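Palham Regional Centre Against Forced Labour
Thread, posted in October

1/ The Centre has today released its annual statement on labour exploitation in the Palham and Tumstead districts. The principal findings and the changes to our intake service are set out in this thread.

2/ Over the reporting year, caseworkers received 198 referrals. Of these, 152 met the threshold for a full assessment. The remainder were directed to employment standards, tenancy or settlement services, with the consent of the person concerned.

3/ The most common indicator at intake was debt owed to a recruiter or labour-hire contractor. Withheld identity documents ranked second. Confinement by physical force was reported far less often than either.

4/ Workers described deductions for transport, bedding and "placement" that were never itemised. In several files the debt was larger at the end of the season than at the beginning.

5/ Vesela Spahić, Director of Casework: "A person who is free to walk to the shops may still be unable to leave an employer. Our assessments must look at wages, documents and threats made to family, and they must do so in the worker's own language."
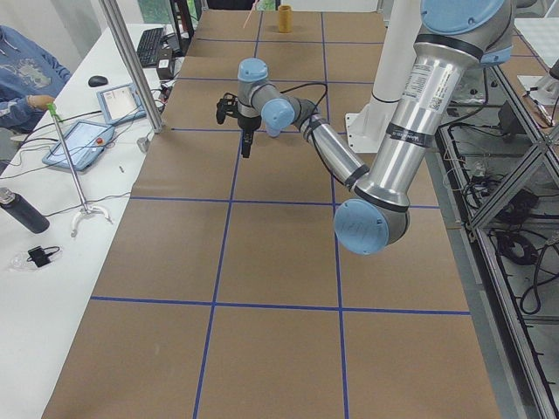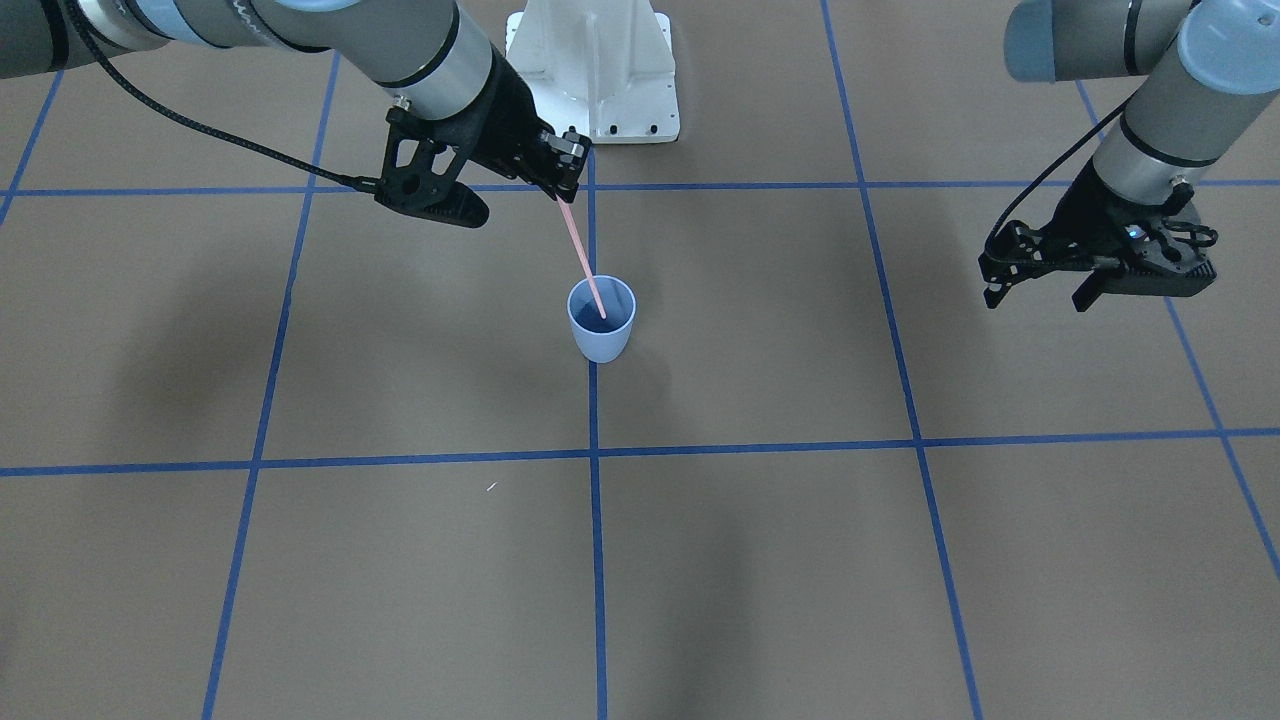 Robot arms with black grippers, in two pictures.

6/ Interpreters are now available at first contact in both districts. Family members, supervisors and co-workers will no longer be accepted as interpreters at any stage of an assessment.

7/ The Tumstead office has extended its evening hours to 8 p.m. for workers on day shifts. Appointments may be made by telephone or through a community organization. Identification is not required to attend.

8/ The Rastora Fund, which meets emergency housing costs, will now cover up to 100 nights per person. The previous limit left some clients without accommodation while their wage claims were still being heard.

9/ Ute Sperling, who leads the Centre's legal program, has prepared 3 recommendations for the provincial government: licensing of all labour-hire contractors, a prohibition on recruitment fees charged to workers, and open work permits for those who report abuse.

10/ The Centre does not publish details that could identify a client, a workplace or a shelter. Media outlets are asked to observe the same practice and to direct requests to the communications office.

11/ Employers seeking guidance on payroll deductions and staff housing may request the revised Tan Handbook at no charge. It replaces the earlier edition, which should no longer be used for training.

12/ Anyone in immediate danger should call 911. Please do not confront a suspected trafficker or attempt to remove a person from a worksite.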